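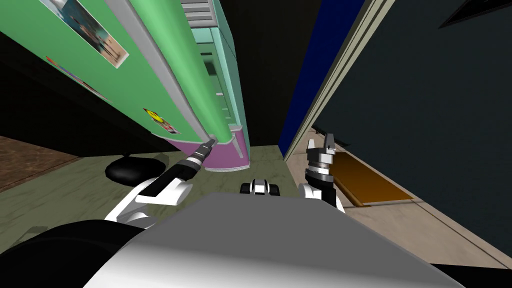 Gripper comparison, sim side. Green cabinet, both arms out.

Gripper trials FAQ

Same questions keep landing in the inbox so answers are going here. Will tidy up later.

Which grippers are you comparing?
Two. The Dralter two-finger and the Hofstetter flat-plate. Same controller for both, same start poses.

Is any of this on real hardware?
Not yet. All sim so far, run in Skikura. Real arms are for August, if the mounts turn up.

How many runs?
3,875 in total. 2,725 of those with the Dralter, the rest Hofstetter. Yes it's lopsided - the Hofstetter model came in late. Don't compare raw totals, use the rates in the sheet.

Why is the room at a funny angle?
Head camera is tilted down and rolled a bit. We left it, the controller gets the same view. Stickers and poster on the cabinet are just part of the room set.

Can I change the camera?
Yes. Head and wrist are separate entries in the config. Change one at a time pls, or we can't tell which one did it. 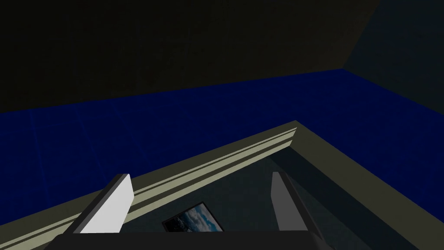
Sarnwood, 29 Jan 2025

What's the small picture in the tray for?
Test object. Thin black border, sky print, lies flat on the bottom. Flat things are where the two grippers ought to differ most, so it gets its own batch of 1,000 runs.

What counts as a pick?
Object clear of the rim and held for 2 seconds. Touching the rim on the way up is allowed. Dragging it up the side of the tray isn't.

One finger looks white and the other grey. Different parts?
No, same material on both. It's the lighting.

Wrist view or head view for the tray?
Wrist. From the head camera the arm gets in the way too much. Wrist view loses a bit behind the gripper body but its usable.

Do you log failed grasps?
All of them, with finger gap and joint angles at the moment of closing. Force too, but dont lean on the force numbers yet - contact settings still need work.

Can we send our own gripper model?
Yes, if it has collision shapes and sensible masses. Send it to the Sarnwood adress with a note on finger travel.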